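**COVPORT, March** – The Covport Mending Library is moving into a bigger home, and everyone is invited to come and see it!

Starting this spring, the lending and repair service that began on two shelves at the back of a hardware store will have the whole ground floor of the old Barua building on the harbor side of Covport. The new space has room for workbenches, a sewing corner, a proper tool wall and a long counter where people can bring in the things they'd love to keep using. Borrowing is still free to anyone who lives in Covport or works there, and so is a seat at the bench.

The library now holds 626 items, and they cover a lot of ground. There are cordless drills and tile cutters, of course, but also a buttonhole foot for nearly every common sewing machine, a bike stand, a moisture meter, a set of piano tuning levers (surprisingly popular) and a steam iron that weighs as much as a small dog. Members can take home up to seven items at once, for two weeks, and renew by phone or at the counter if the next person can wait.

"We kept hearing the same thing from people," said Imtiaz Munasinghe, director of the Covport Mending Library. "They had a lamp or a coat or a radio they really liked, and it had one thing wrong with it, and it had been sitting in a closet ever since. They didn't want a new one. They wanted an evening, a decent screwdriver and someone nearby who had done it before. So that's what we set up, and it has been wonderful to watch it grow."

**Fix-It Evenings, now with more room**

The heart of the place is still the Fix-It Evening, which runs from 6 p.m. until the last lamp works or the kettle goes off, whichever comes first. In the old location there was space for a handful of people at a time, and the line often went out past the paint aisle. The Barua floor has enough benches that most people should be able to sit down as soon as they walk in.

Visitors do the work themselves, with a bench helper alongside. Helpers will show you how to open a case without snapping the clips, how to test a cord, how to match a thread and how to turn a collar. They won't take your toaster away and hand it back an hour later. Plenty of first-timers are nervous about that part, and plenty of them are back within the month with something harder.

Electronics and clothing have always been the two busiest tables. Cuffs, hems and zippers come in all year round, with a big wave of winter coats in the fall. On the electronics side it's headphones, remotes, kitchen scales, lamps and a steady stream of toys. Furniture has been harder to handle until now, simply for lack of floor. With the new space, chairs and small tables are welcome, and a gluing rack will let people leave a joint clamped overnight and pick it up the next day.

**The Closet Sort**

To celebrate the move, the library is asking Covport households to join the Closet Sort, a month-long, town-wide nudge to pull out all those set-aside things and decide what happens to them. The idea is simple. Spread everything out somewhere you can see it, a bed or a kitchen table or the living room floor, and make three piles: keep and use, fix, pass along. The fix pile is the one the library wants to meet.

A printed guide is free at the counter and covers the questions that come up most. It explains how to tell a loose seam from worn-out cloth, which screws on household gadgets need a special bit (and which shelf that bit is on), how to store spare batteries, and what can't be fixed safely at home at all. Microwaves are on that last list, and so is anything that has been through a flood. The guide also has a page on sorting with children, who are often much better at letting go of things than the adults are, and a page on cables. The cables page is long.

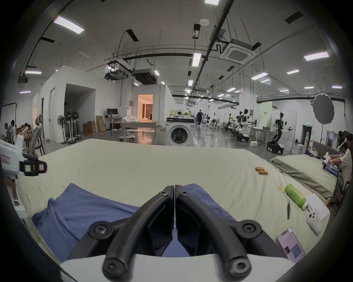 Imtiaz Munasinghe said that his own fix pile turned out to be bigger than he would have liked, and that one sweater in it had been waiting for a cuff through three changes of address. He hopes people will bring the embarrassing stuff first, the half-finished jobs and the things they took apart and lost courage over, and he added that a bag of parts with no instructions is a perfectly good thing to walk in with.

People who finish a repair during the Closet Sort can add a tag to the Mended Wall, a big corkboard by the entrance. Each tag gets the name of the object, what was wrong with it and what it took to put it right. The old store had a smaller version, and reading it was half the fun of waiting in line. One tag said only "Accordion. Mouse. Glue, mostly." The full collection of old tags has been saved and will go up first.

**New classes**

The extra room also means a real class schedule for the first time. Classes are small, beginner-friendly and held in the back workshop, which has its own door and much better light than the rest of the floor. The first season includes:

- **Sewing by Hand** – hems, buttons, darning and a patch you'll be proud to show off
- **What's Inside a Lamp** – cords, plugs, switches and sockets, with a finished lamp to take home
- **Sharp Again** – kitchen knives, scissors and garden shears
- **Wobbly Chairs** – regluing, clamping and knowing when to leave the old finish alone
- **Bike Basics** – brakes, chains and flat tires, held outside under the awning if the weather behaves

A short course on visible mending is also in the works, built around bright thread and patterned patches. It came straight out of the sewing table, where a few regulars started fixing work shirts in colors nobody could miss and were soon being asked to teach it.

Sign-up is on paper at the counter or by phone. Classes are free, with a small jar by the door for anyone who'd like to chip in for thread and solder.

**Good neighbors**

Several local businesses have pitched in on the move. Sindeck, the Covport shelving maker, built the new tool wall, with every hook outlined in paint so it's easy to see what's out on loan. The outlines are a little wobbly in places because members did the painting, and the library likes them that way. Diletti, the fabric shop on the hill, is giving its remnant bins to the sewing corner and will keep them topped up through the year, so there's usually something close to the color you need. The owners of the Barua building repaired the big front windows and kept the old freight scale in the entryway, where it's already being used to weigh children, dogs and at least one anvil.

"The front windows make me so happy," Munasinghe said. "In the old place you had to know we were there. Now you'll be able to walk by in the evening and see somebody under a lamp with a blender in pieces, and maybe you'll come in and tell them you have the same blender."

**Opening day**

Doors open at 10 a.m., with tours of the tool wall, drop-in mending at every bench and a swap table for leftover yarn, buttons, screws and spare parts. Please bring small parts in a jar or a bag with a label on it, even if the label only says "from the blue radio, I think." Lamp and sewing demonstrations run through the afternoon, and there'll be soup. Anyone who wants to become a member on the day needs only something with a Covport address on it, home or work.

The old location will stop lending a week before the opening so that everything can be cleaned, counted and carried over. Items due during that week can be kept until opening day with no late notice. If you've had something out for much longer than that, please just bring it back – there are no fines and there never have been, and the big pipe wrench in particular is missed.

The new entrance is level with the sidewalk, and two of the benches adjust in height for anyone who'd like to work seated or standing. Bike racks are on the harbor side. Parking is behind the building, through the green gate.

**Press contact**

Imtiaz Munasinghe, Covport Mending Library, ground floor, Barua building, Covport. Reporters are welcome at any Fix-It Evening, and should feel free to bring something broken.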